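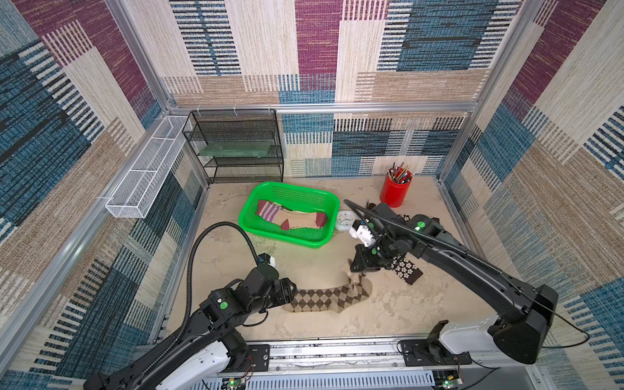
Tuesday, 10:40

Socks from the Nygård lot, second soak. Bath held at 40 C, 10 min, no agitation. Bendik weighed them after the spin and wrote the numbers on the tags.

Grisema yarn bled again, mostly the brown. Beige is fine. Try a vinegar rinse next time and lower the bath a bit.

Randi wants gauge before and after for both. Still need to order more pH strips, we have 2 left. Haruto has the good scale until Friday's batch.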